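A Sunday at the Hekmont design open day

Reading time: 4 min

Hekmont opens its design studio to the public once a year, in January, and this time I managed to get a ticket. The studio sits on the edge of Olldale, in what used to be a bus depot, and does interior work for several small car makers. You have to book, and you have to put a sticker over your phone lens when you reach the clay room.

I arrived at opening time and was put in a group of 38, which was too many. The corridors are narrow and the people at the back missed most of what was said for the first half hour. Later they split us into two groups and it got much better.

Our guide was Rin Kawaguchi, who works on seats. She started with the seating buck, a plain frame with a seat, pedals and a wheel that can all be moved to match the layout of a planned car. Everyone who wanted to could sit in it. I am fairly tall and my knees touched the underside of the dash in the position they had set. She wrote this down, then slid the seat rail back and asked me to try again. The second position was fine for my legs but I could no longer reach the top of the screen without leaning forward.

Most of the questions were about screens. The Skisico, the small electric van they are finishing at the moment, has one screen and a row of real switches under it for heating, demisting and hazard lights. Kawaguchi said the first version had no switches at all. They put drivers in the buck with winter gloves on and changed their minds. I tried the switches and they have a firm click, though the two outer ones are too close to the door trim for my liking.

After that came the materials room. There are around 300 samples on the wall, sorted by colour first and by cost second. Isamu Kinoshita looks after it. He passed round door-pull fabrics that had been through the rubbing machine, and you could see that the pale ones had gone shiny. A wool mix from a mill called Değirmenci had held up best of the lot. It is going into the van's rear bench but not the front seats, where the price was too high. He also had a tray of dashboard skins with different grains, and most of us could not pick the expensive one by touch.

The clay room was the part I had come for. There was one full-size model, half of it covered with a sheet, and a modeller scraping along the sill with a steel blade. We were allowed 5 minutes and kept behind a rope. I would have liked longer, and a few words from the modeller too - he was wearing ear defenders and did not look up.

Lunch was sandwiches in the canteen, included in the ticket. There is free parking but the turning off the main road is badly signed, so go slowly after the garden centre. The tour is on the flat apart from one flight of stairs to the materials room. There is a lift, if you ask at the desk.

I would go again, mainly to see the van once it has its final seats in.

Comments

Maureen T.
We were in the other group and got ten minutes in the clay room. Must depend on the guide.

gearstick_phil
Glad to hear about the switches. My current car needs three taps to warm the back window.

Dale
Are children allowed? Mine is eleven and draws cars all day.

Maureen T.
Dale - yes, there were a few that age in ours.

Contact | Copyright, all rights reserved | Back to top
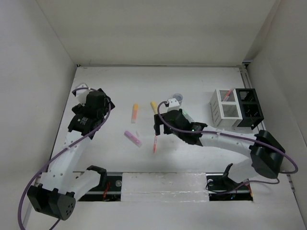
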